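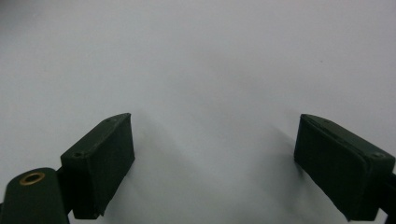

Pale gray-white surface, Koltthorpe.

Home | Programs | Reports | Contact

Progress report, November
Koltthorpe Adult Reading Project
Prepared by Kylie Ruawai for Elango Rodrigues, Achari Fund

Enrollment for the fall term closed at 190 learners across the Koltthorpe and Gratden sites. We have 28 tutors, and each has finished the basic training. The evening groups in Gratden are full and we are keeping a waiting list there.

We bought 400 workbooks from the materials budget. Most have been handed out. The level 2 books came with the wrong answer key, and the printer is sending new ones at no charge.

Attendance dipped after the bus timetable changed. We moved the Gratden start time to 6:30 p.m. and will compare the sign-in sheets at the end of term.

The Jemia family reading sessions are behind schedule. The room agreement took longer than planned and was signed only this month. Sessions will start in January, so we ask to carry the unspent room rental money into the next quarter.

Spending is otherwise in line with the approved budget. Receipts and the updated budget sheet are attached.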